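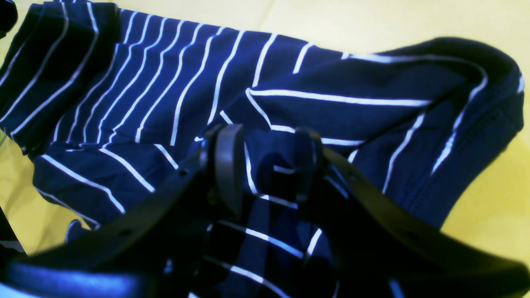

Khang Lục objected after the last session that stripes make a knit harder to fold, because the eye follows the stripe and loses the edge. The objection is fair for a garment that is still bunched. Once the garment is spread, the stripe is the best reference line available, and these notes depend on it.

Unit 4. Flattening and folding striped knits

4.1 Terms

Course: one horizontal row of loops. In most striped jersey the stripe is knitted in and follows the course.
Wale: one vertical column of loops. Knit stretches less along the wale than across it.
Finished edge: a hem or opening with a doubled band and a line of stitching.
Roll: a folded edge that curls over on itself. Not to be confused with a finished edge.

4.2 Reading a bunched garment

A narrow stripe on a dark ground shows the state of the cloth directly. Three cases are used in the exercises.

Long curve: a single layer, displaced but not folded over. It can be pulled flat from one side.
Broken stripe: short white segments meeting at sharp angles. Two or more layers overlap. Do not pull until the upper layer has been lifted.
Stripe bending over a ridge: a rolled fold. Open it from the end, not from the middle.

On navy and black the creases go very dark and the stitching is hard to find by eye. Run a fingertip along the suspected edge. A doubled band is thicker than a roll and has a firm lower line.

4.3 Procedure

1. Place the garment on a smooth, pale surface, clear on all sides.
2. Find one finished edge. Whether it belongs to a sleeve or to the bottom hem is settled in step 4.
3. Hold the edge at two points and lift until the cloth hangs free. Lower it again, far side first.
4. Identify the edge by its length. Turn the garment so that the bottom hem faces you.
5. Smooth outward along the wale, then across it. Keep the pressure light; a stretched course does not always return.
6. Check the stripes. They should lie parallel to the bottom hem and meet at the side seams.
7. Fold each side inward to the same stripe, counted from the bottom hem at the center front.
8. Fold the sleeves back down the panel, then fold the body in thirds from the hem.

4.4 Common faults

Stripes slope across the folded panel: the side was folded by eye. Return to step 7.
Stripes wave near the side seam: the cloth was stretched in step 5. Lift and lower once more.
Lump under the top layer: usually a sleeve left inside the body. Unfold completely.

Hye-jin Pyo's sheet on side seams is used with step 6. Where a garment was cut so that the stripes never matched, align to the bottom hem and ignore the seams.

4.5 Exercise

Bunch one striped and one plain knit of the same weight. Fold both within 15 minutes. Record the step at which each finished edge was identified, and bring the record to Unit 5.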